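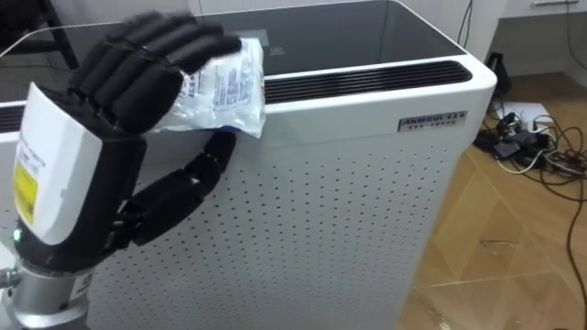
I have been trying to cancel a meal kit subscription for 17 days. I mention the number because the Droltari website told me, in large friendly letters, that I could "pause or cancel anytime," and I would like to know which of the past 17 days was not a time.

Let me go back a bit. In January I signed up for Droltari because I had decided to become a person who eats lentils. The first box arrived with a card telling me how proud they were of me. Nobody has been proud of me for buying lentils before or since. I cooked two meals out of it, ate cereal for the rest of the week, and forgot to skip the next box. Then I forgot again. You can see how this business model works and why I am the ideal customer for it.

By summer I had five jars of smoked paprika, because every recipe came with its own, and a growing feeling that I was being looked after by people who didn't care for me very much.

So I went to cancel.

Step one: find the button

The button for upgrading your plan is green and follows you down the page like a duck that has seen your sandwich. The button for canceling is at the bottom of a page called "Your Journey," under "Preferences," under "Other preferences," in gray type on a slightly different gray. I clicked it and got a survey. I filled in the survey. At the end it thanked me for my feedback and took me back to the home page, still subscribed.

I did this twice, in case I had missed something. I had missed a box, already checked, that said "Keep my plan active while you review my answers." As far as I know they are reviewing them still.

Step two: the chat window

The chat window is staffed by a cartoon turnip. I typed "cancel." The turnip asked if I would like to hear about the fall menu. I typed "no, cancel." The turnip said it understood that I wanted to change my delivery day. I now get my boxes on Tuesdays.

I will say the turnip was polite throughout, and it did offer me 500 Droltari points for my patience. I looked up what they could be spent on. Paprika.

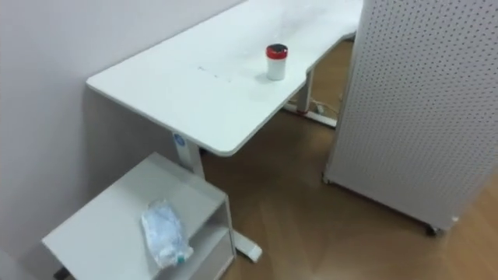 Step three: the phone

There is a phone number. It lives in the terms and conditions, after the part about arbitration, and it is open during the hours when most people are at work, minus lunch. The hold music is one piano phrase and a voice telling you that many questions can be answered online. I put it on speaker and cleaned out the paprika shelf.

The woman who finally picked up was very nice, and I want that on the record, because I had spent the hold time rehearsing a speech and never got to use it. She asked why I was leaving. I said I wasn't eating the food. She asked if I had considered smaller portions of it. We talked about this for longer than I would have liked, and I came very close to buying the smaller portions. I am not strong on the phone. I once kept a magazine for three years because the man sounded tired.

Then she said she had canceled it, and that I would get an email.

Where things stand

The email came. It said my plan had been "set to rest," and that my next box would go out as normal while it was resting.

I have written back. I have also called the bank, which told me it could block the payments if I filled out a form, and that the form could be found online – I'm sure you can guess what I found online.

What gets me is the contrast. Signing up took less time than boiling an egg. My local library, with no money at all, lets me join or leave by telling a person at a desk. My old gym in Dustbridge wanted a letter, with a stamp on it, and I complained about that for years. I take it all back. I could see that stamp. I knew where the letter was going.

The next box is due Tuesday. It's the chickpea thing. If anyone reading this wants some paprika, I can deliver, and you're free to stop taking it whenever you like.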